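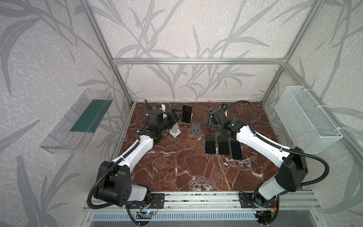

접이식 거치대에 휴대전화를 세울 때 각도는 어디에 맞추는가?

앉은 사람의 눈높이에 맞춘다. 화면이 시선과 직각에 가까울수록 반사가 줄고, 무게중심이 받침 안쪽에 남아야 뒤로 넘어가지 않는다.

이에스틴 그윈은 이 문답을 Raltar 지침서 초안의 첫머리에 넣었다가 지웠고, 화요일 아침에 다시 넣었다. 지침서의 제목은 「단말기의 배열과 거치」였다. 분량은 표지를 빼고 열한 쪽이었다. 읽을 사람은 Skindstead 지점의 야간 근무자들이었는데, 그들이 지침서를 읽는다는 증거는 없었다.

작업 대상은 유실물로 접수된 휴대전화였다. 접수 대장의 마지막 번호는 1,071이었다. 보관 기한이 지나지 않은 단말기는 전원을 끈 상태로 면 위에 눕히고, 화면을 위로 하며, 서로 닿지 않게 간격을 둔다. 소유자 확인이 예정된 단말기만 거치대에 세운다. 한 번에 한 대다. 이에스틴은 이 규정을 제4항으로 적었다.

안젤리카 마글라야가 초안을 가져간 것은 오전이었고, 돌려준 것은 점심 직후였다. 여백에 연필로 쓴 메모가 두 개 있었다.

첫 번째 메모는 제4항 옆에 있었다. "간격의 수치가 없음."

두 번째 메모는 제7항 옆에 있었다. 제7항은 빈 거치대에 관한 조항이었다. 사용하지 않는 거치대는 접어서 서랍에 넣는다고 되어 있었다. 안젤리카는 이렇게 썼다. "출력물 거치대는 접히지 않음."

맞는 지적이었다. 흰색 거치대는 경첩이 있어 접히지만, 3D 프린터로 뽑은 회색 거치대는 한 덩어리였다. 바닥판에 짧은 턱 두 개가 올라온 모양으로, 턱 사이에 단말기의 아랫변을 끼운다. 두꺼운 케이스를 씌운 단말기는 들어가지 않는다. 이에스틴은 두 거치대를 같은 항에서 다룬 것이 오류의 원인이라고 판단하고 제7항을 둘로 나누었다.

7-1. 접이식 거치대는 사용 후 다리를 접어 서랍에 넣는다.
7-2. 일체형 거치대는 면 위에 그대로 둔다. 단말기 열의 왼쪽에 두며, 턱이 위를 향하게 한다.

간격은 더 오래 걸렸다. 그는 자를 꺼내 손가락 한 마디를 재고, 단말기 세 대를 책상에 늘어놓고, 가장 오른쪽 것을 집었다가 다시 놓았다. 놓을 때마다 조금 아래로 내려가고 조금 기울었다. 오른손으로 집어서 오른손으로 놓으면 손목이 도는 만큼 단말기도 돈다. 왼손으로 하면 나았지만 왼손으로 하라고 쓸 수는 없었다.

"기울기 허용치를 넣을까요?" 그가 물었다.

"몇 도로요?" 안젤리카가 말했다.

그는 대답하지 않고 각도기를 찾으러 갔다. 각도기는 Ellis 창고에 있었고, Ellis 창고는 Endero 통행증이 있어야 들어갈 수 있었다. 통행증 신청서에는 사유란이 있었다. 그는 "각도"라고 썼다가 "측정"으로 고쳤다.

그가 돌아왔을 때 책상 위의 단말기 하나가 진동하고 있었다. 전원을 끈 것으로 기록된 단말기였다. 화면에는 "집"이라고만 떠 있었다. 진동할 때마다 단말기는 책상 위를 조금씩 미끄러져 옆 단말기 쪽으로 갔다. 안젤리카는 손을 대지 않고 자로 간격을 재고 있었다.

"받으면 안 됩니까?" 이에스틴이 물었다.

"제9항이요."

제9항은 그가 쓴 것이었다. 접수된 단말기로 걸려 온 전화는 응답하지 않으며, 발신 시각만 대장에 적는다. 그는 시각을 적었다. 진동이 멎었다가 다시 시작되었다. 그는 그 시각도 적었다. 세 번째에 안젤리카가 자를 내려놓고 단말기를 들어 흰색 거치대에 세웠다. 화면이 두 사람의 눈높이로 올라왔다.

"확인 예정 단말기로 분류하면 돼요." 그녀가 말했다. "제4항."

"확인 예정은 소유자가 신청해야 합니다."

"지금 신청하고 있잖아요."

이에스틴은 초안의 제9항을 펼쳐 놓고 연필을 들었다. 네 번째 진동이 시작되자 거치대의 다리가 책상에 부딪혀 작은 소리를 냈다. 그는 "다만"이라고 쓰고, 통화 버튼을 눌렀다.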